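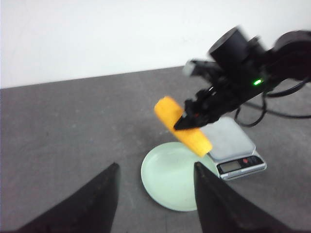

Weigh it before you cut it, and write the number down before you do anything else. One reader in Nekport sent us that advice in April, after a winter of making cushions and bath sponges at a kitchen table. The letter went on to say that a ruler had never once given the right answer on foam, and that a digital kitchen scale gave it every time.

We had asked readers how they keep track of small craft materials, and we expected to hear about jars and labels. The replies were mostly about scales. Foam came up more than anything else, with yarn and candle wax well behind.

Foam is awkward to measure. It gives under a tape, and two pieces that look alike can come from very different stock. Weight settles the matter quickly. If two rolls are the same size and one is clearly heavier, the heavier one is denser and will usually feel firmer when it is squeezed. For a seat pad that is good news. For a sponge it may not be.

The scale does not have to be special. Most kitchen models read in single grams, and that is fine for a cushion insert. Small pieces are harder. A short roll of soft foam can weigh so little that the display hardly moves, and some scales will not register it at all. The fix is to put a cup on the scale first, leave the reading as it is, add the foam and subtract. Another way is to weigh several pieces together and divide.

Plukum, a small upholstery shop on the Lotari side of the river, works this way all day. The shop keeps a paper ledger next to the scale, and at our visit the last line in it was number 2896. Each line has a weight, a color and the name of the job. Offcuts under 70 grams go in a bin by the door and are sold as stuffing. Anything heavier goes back on the shelf.

The surface under the scale matters too. A hard, flat tabletop is best. On a cloth or a soft mat the feet sink and the reading drifts – the same foam can come up 4 grams lighter than it did a minute before. Keep cords off the platform, and keep the scale out of a draft if the pieces are light.

Dampness is the other common mistake. Foam holds water deep inside long after the outside feels dry, so a washed piece should sit overnight and be weighed again in the morning. When two readings taken a few hours apart agree, it is ready to use.

Bahrami, the supply store next to Plukum, sells foam by the sheet and will weigh a piece at the counter if asked.

Last updated 6th April
1642 shares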